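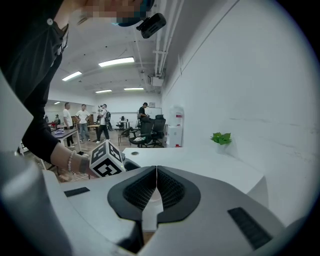 粉白珠串，靠手那一边是灰色的带子，像表带

手工串珠区 > 弹力线与绳结
主题：珠串总是断线，应该换线还是换打结的方法？
浏览 1,804

楼主 南瓜饼干
各位好。中文不是我的母语，如果有的词用得不准确，请多多包涵。
我串手链有一段时间了，基本都是小的圆珠，浅颜色为主，用透明的弹力线。问题是这样：我自己戴的那一条，从四月到现在断了三次。第一次断在结的旁边，第二次是结自己松开了，第三次断在离结很远的地方，线的表面有一点发毛。
我用的是Arari的弹力线，圆的，单股，0.8毫米。打结的方法是外科结，最后加一滴胶水。每天洗手不摘，睡觉摘。同一只手也戴手表。
我想问的是：
一、应该换扁的多丝线吗？
二、胶水会不会让线变脆？
三、和手表戴在一起，是不是对线有影响？
谢谢大家。

2楼 河边的茶壶
先说第三次。离结远、线面发毛，这是珠子孔口磨的，和结没有关系。便宜的玻璃珠和石头珠，孔边常常有很锋利的一圈，你拿一根棉线穿过去来回拉几下，能感觉到刮的那几颗就挑出来不要用。
第一次断在结旁边，多半是胶水。快干胶干了以后是硬的，线是软的，软硬交界的地方天天弯，早晚断在那里。

3楼 一碗米线
同意挑珠子，不同意胶水那一段。我一直用快干胶，只点一点点，从来没有断在结旁边过。很多人是点太多，胶顺着线流到两边的珠子里面去了，这样才出事。

4楼 河边的茶壶
回3楼：你的情况是你的手艺好。新手点一滴，一滴就是太多。我宁可叫新手完全不要点，把结打好，拉进珠子孔里藏着就行。

5楼 楼主 南瓜饼干
谢谢两位。我刚才用棉线试了剩下的珠子，真的有几颗会刮，白色的比粉色的多。我以前完全没有想到要检查孔。
关于胶水，我买的是Sellent的小管，瓶口比较粗，出来的确实是很大的一滴。我可以用牙签蘸一点再点上去吗？

6楼 一碗米线
可以，牙签或者针尖都可以。点完把线拉直放着，不要马上剪线头，也不要马上把结拉进孔里，过一个晚上再弄。线头不要剪得太短，留2毫米。

7楼 慢车到站
会刮的珠子不一定要扔掉。用金刚砂的小磨针，沾水，在孔口转几圈就圆了。没有磨针的话，600目的砂纸卷成细条也能用，就是慢一些。要沾水，干磨有粉尘，对肺不好，玻璃也容易崩。
如果孔太小砂纸卷不进去，那还是扔掉吧，一颗珠子才多少钱。

8楼 西窗有雨
我来说线。单股圆线好看，透明，但是它一旦有一个伤口就会一直裂下去。多丝的扁线不一样，里面是很多根细丝，断了几根你能看见起毛，还来得及换。我现在只用多丝的，Troso家的，一卷19元，白色，能用很久。
缺点是不透明，透明珠子里面能看见一条白的。楼主的珠子如果是不透的，就没有这个问题。

9楼 一碗米线
多丝线我也用过，夏天出汗以后发黄，浅色珠子戴着显脏，洗不掉。粉色和白色这种颜色，我觉得还是透明线合适，到时间就换。线又不贵，换一次也就是一集电视剧的时间。

10楼 西窗有雨
发黄是有的，我承认。不过断线的时候珠子滚一地，找起来比一集电视剧长多了。

11楼 楼主 南瓜饼干
这个我有经验。第二次断的时候我在厨房，有一颗滚到冰箱下面，现在还在那里。
我的珠子有透的也有不透的。我想两种线都买，各做一条，比较一下。请问多丝线怎么穿针？我看那种线的头是散开的。

12楼 西窗有雨
用折起来的细铜丝当针，或者买现成的大眼针。线头上抹一点胶捻成尖的也行，干了以后当针直接穿，穿完把这一段剪掉。
多丝线可以打普通外科结，不用点胶，它自己就咬得住。

13楼 蓝格子围裙
大家都没有回答楼主的第三个问题，我来说几句。
手表和珠串戴在同一只手，对表的影响比对线的影响大。如果是金属表壳，石头珠每天在上面蹭，几个月就能看出来一片细痕。对线来说，主要是表把珠串往一边顶，手腕一弯，珠串被撑开，总是撑在同一个位置。
我的建议是分开戴，左手一个右手一个。

14楼 河边的茶壶
分开戴当然最好，可是写字那只手戴珠串也很烦，珠子老是硌桌子。我是两样戴一只手，珠串做大一点，让它能往上滑到手臂那边，不和表挤在一起。

15楼 蓝格子围裙
做大了会甩，甩得多线也累。这个我不同意。

16楼 慢车到站
两位说的都有道理，要看珠子重不重。小玻璃珠做大一点没有关系，石头珠就不要做大了。
楼主也可以在珠串和表之间什么都不放，先观察一个星期，看珠子停在哪里，再决定尺寸。每个人手腕的形状不一样，别人的尺寸只能参考。

17楼 楼主 南瓜饼干
谢谢，这个办法很实在。我以前量手腕的时候，是手放平量的，现在想一想，应该弯着手也量一次。
还有一个小问题：线要不要先拉一拉再串？我在一个教程里看到说要"预拉伸"，但是另外一个教程说没有必要。

18楼 一碗米线
要的。剪下来以后两手拉住，慢慢拉长，放开，再拉，做几次。不拉的话，戴几天线就变长了，珠子中间露出一截线，很难看。你第二次那个结松开，我怀疑也和这个有关系，线变细了，结就不紧了。

19楼 西窗有雨
单股的要拉，多丝的轻轻拉一下就好，拉狠了里面的细丝会先断几根。

20楼 阿木不吃葱
路过问一句，你们说的珠子都在哪里买？我在Asante买过一包混色的，孔歪的很多，有的从侧面出来。

21楼 慢车到站
混色包都是这样，便宜是便宜，要自己挑。要整齐的就买按串卖的，不要买按克卖的。按串卖的至少孔是通的，不然他们自己也穿不起来。

22楼 楼主 南瓜饼干
我来报告一下。
两条都做好了。透明线的一条：孔磨过，线拉过，用牙签点胶，放了一晚上才剪线头。多丝线的一条：孔磨过，没有点胶，结藏在最大孔的那颗里面。
多丝线的手感比我想的软，戴着很舒服，但是在半透明的粉色珠子里能看见白线，我不太喜欢。下一次我会把这种线留给不透的珠子。
磨孔花的时间最多，手指泡在水里都皱了。砂纸卷细条那个方法，我卷了很多次才卷紧，后来还是去买了磨针。
尺寸我比以前大了半颗珠子的样子，因为没有半颗的珠子，所以我换了一颗小的隔珠。

23楼 河边的茶壶
做得很认真。现在戴的是哪一条？

24楼 楼主 南瓜饼干
透明线那一条。多丝线的那条我姐姐拿走了，她说她不介意看见白线。她不戴手表，所以比较可能不太公平，但是我没有办法要回来了。

25楼 蓝格子围裙
洗手的时候还是摘一下吧。洗手液的滑的东西留在孔里，会粘灰，时间长了也磨线。

26楼 一碗米线
洗手摘下来放在水池边，下一步就是掉进下水口。我反对。把袖子往上推一推，珠串一起推上去就可以。

27楼 蓝格子围裙
放在口袋里不就好了。

28楼 阿木不吃葱
口袋+1，但是洗衣服之前要记得掏，我已经洗过一条了，线没有断，结开了，珠子全在滚筒的胶圈里。

29楼 楼主 南瓜饼干
谢谢大家的提醒，我会先试推袖子的方法。到秋天我再回来写两条线的情况，如果中间断了，我也会写断在哪里。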